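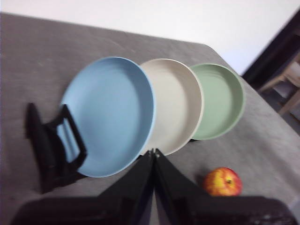 Nanna Bech
6 Jan 2021

The Jurus cave painting kit has been in our house since the first snow, and I have now used it enough to give an opinion. I have read a lot about the Ice Age caves, I teach it a little to grade fives, and I wanted something more serious than the plastic mammoth bones they sell in museum shops. My neighbour Svend Hafþórsson bought the same kit for his two sons, so some of what I write comes from him also.

The box weighs 700 grams, most of it stone. Inside is a flat grindstone, a smaller stone to hold in the hand, lumps of red ochre and yellow ochre, a bag of charcoal, a piece of chalk, two hollow tubes for blowing the paint, a piece of sheepskin for dabbing and a tin of animal fat. There is also a booklet of 121 pages, which surprised me in a good way. I will come back to the booklet.

First, the grinding. It is slow work. The red ochre is quite soft and gives a fine powder if you are patient, but the yellow lumps had hard grains in them, and these grains scratch the paper later. I passed the powder through an old tea strainer and then it was fine. A strainer is not included and I think it should be. The charcoal makes everything black, including the curtains, so please grind it outside or put down newspaper.

The fat I did not like so much. It is meant to be mixed with the powder in the palm of the hand until it is like butter. In a cold kitchen it stays in crumbs. I warmed the tin in a bowl of water and this helped. Svend mixed his with plain water instead and he says the boys had better results with it on a flat stone from the lake, but that it comes off on your sleeve afterwards. Both ways are discussed in the booklet, with a fair note that we do not know the recipe in every cave.

The blowing tubes are the best part and also the most difficult. You put your hand on the surface, you blow the paint over it, and the shape of the hand remains. My first four hands looked like mittens. The trick is to have the paint much thinner than you believe is right, and to blow in short puffs from the side. The tubes are reed, and one of mine had a crack along it from the start. I wrote to Jurus and a new one came in 13 days without any discussion. You should tell children very clearly that they blow and never suck. The booklet says it only once, on a page they will not read.

Now the booklet. It is written by somebody who knows the subject and who also has some humour. It explains how old the different paintings are, why there are so many horses and so few people, and which ideas about magic and hunting are old guesses that got repeated until they sounded like facts. I was glad to see that it says plainly there were no dinosaurs in any of this, because I have to say this every year in my classroom. The drawings are small and printed too dark, and the chapter about lamps promises a lamp "in your kit". There is no lamp. I looked in the box twice, and Svend also has none. Probably it belonged to an earlier version.

I compared it with the Flondano set, which I had borrowed from the school library before. The Flondano has ready powders in little jars and a board with a printed rock surface. You can begin in five minutes and the colours are stronger. For a class of small children with one hour on the timetable I would still choose that one. But the pigments in it are all one smoothness and the children learn nothing about where a colour comes from. With the Jurus, my niece asked me why the ground near her father's cottage is red, and we had a long conversation about iron.

The age on the box is eight and up. I would say ten, if the child works alone. The small stone is heavy on a toe.

Things I would change: a strainer, better print in the drawings, and a stronger box. Mine opened at one corner from the weight of the grindstone and it now lives in a bread bag. Refills of ochre can be ordered separately, but I could not find the charcoal, and for that you can use your own from the fire anyway.

I give it four out of five. I will take it to school in February, when we do the unit on early people, with old shirts for everybody and the windows open.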